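Falus Opens Body Shop Floor to Visitors for Robot Demonstration

Esex site shows two-armed robot working beside a vehicle body

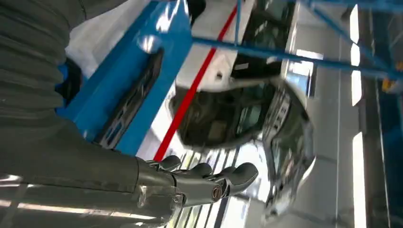
The robot's right hand next to a white car body at the Falus site in Esex.

ESEX, 2018-04-03 - Falus, a maker of handling equipment for vehicle plants, held an open day at its Esex site to show its Rodesum robot to customers, suppliers and local students. The event drew 99 visitors, who watched the robot at work in the company's body shop test area and met the engineers who run it.

Rodesum is a two-armed robot with jointed hands. Falus is developing it for jobs that are still done by hand in many plants, such as reaching through window openings, placing small clips and checking edges before a body moves to the next station. The program began in February with trials on flat panels and has since moved on to full vehicle bodies.

Visitors were taken through the test area in small groups. Each group saw two demonstrations. In the first, the robot moved its hand along the side of a body and stopped at a series of set points. In the second, it picked up plastic clips from a tray and handed them to an operator. Falus ran both at reduced speed so that visitors could follow each step and ask questions.

The open day was organized with Thomas, the engineering firm that supplies the control software for the project. Thomas staff set up a table beside the test area where visitors could try the operator screen and see how a new hand position is taught and saved. The company said the most common question was how long it takes to train an operator. The current course lasts five days.

Safety was also covered. Groups stayed behind a marked line while the arms were moving, and stop buttons were within reach of the staff on both sides of the line. Falus used the visit to explain its rules for work near the robot, including the check that operators complete at the start of every shift.

"We wanted people to see the work as it is at this stage," the company said in a statement. "Some tasks are going well and some need more time. Thin clips are still hard to pick up, and our team was glad to talk about that with people who handle them every day."

Falus plans to continue the trials at Esex through the rest of the year. Plants that want to send a team to see the robot can arrange a visit through the Falus customer office. School and college groups should apply through the Esex front desk and name one adult contact for the group.

About Falus
Falus designs and builds lifting, holding and handling equipment for vehicle plants. Its test area and main workshop are in Esex.

Media contact: Falus Press Office, Esex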